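Workshop notebook, garment room
April, entry started 9:40

Carrying on with the outerwear folding notes. Shirts and trousers are closed out; see the earlier pages and do not reopen them without asking Şükran. Jackets only from here.

Test pieces: one light unlined jacket (pink), one lined jacket from the Güler box, one padded. All three go through the same sequence so the fold widths can be compared. Shelf depth at Brunbridge is the limiting dimension, and Melahat wants a single method that fits it for all three.

Sequence as written last month:
Zip or button to the top.
Lay face down, collar away from you.
Sleeves straight across the back, cuffs to the opposite side seam.
Sides in to the collar width.
Hem up to mid back, then once more to the collar.

Step three is the problem. On the unlined jacket the sleeve shifts when the side comes over it, and the finished packet has a ridge along one edge. Crossing the sleeves lower, with the elbow at the side seam, removes most of the ridge but adds thickness at the hem end. Prefer the lower crossing for now. Mark as provisional.

10:25. Lined jacket. The lining slides against the shell and the packet opens when lifted by one end. Lifting from both sides, low down, holds it. Weight on my scale 1360 g with the hanger loop card still attached. Remove card before weighing next time. No change to the sequence, but add "lift low, both sides" to the sheet.

Padded jacket. Press the air out before the second hem fold, otherwise the collar rides up. Pressing after the fold does nothing useful. Finished packet too thick for the Flusgate bins even after pressing. Melahat suggests these go on hangers and come off the folding list altogether. I agree, but Skinus asked for all outerwear folded, so it needs a message to them first. Şükran will send it.

11:10. Looked at starting position. A jacket smoothed flat on the table beforehand gives a tidy result and tells us very little, as most of what comes in arrives in a heap. Repeated the unlined piece from a heap. Finding the collar first is faster than finding a sleeve. Pick up by the collar, let it hang, shake once, lay down. Two shakes if a sleeve is inside out. Picking up by the body leaves both sleeves underneath and the lay-down has to be redone.

Creasing: light cloth takes a crease at the pinch if it is held bunched for long. Keep the grip wide on thin shells. The lined piece showed nothing at the same spot.

Packet width target is 200 mm plus whatever the collar adds. The unlined piece meets it with the lower sleeve crossing. The lined one is over by 6 mm, acceptable.

Open items
Reply from Skinus on the padded pieces.
Hooded jackets not tried. Hood flat inside the back fold, or rolled to the collar? Try both.
Rewrite the wall sheet once the sleeve crossing is settled. The present one still shows the old version.
Table height. Şükran finds it low for lay-down, I do not. Leave it until she has done a full set.
Order more tissue. The 1000 pack, as before.

Stopped 12:15. Test pieces back in the Güler box, unlined one on top. 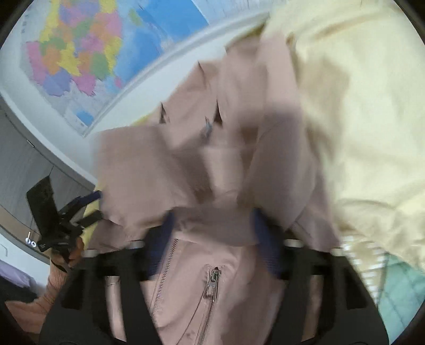

Pink jacket, bunched, gripped low from both sides.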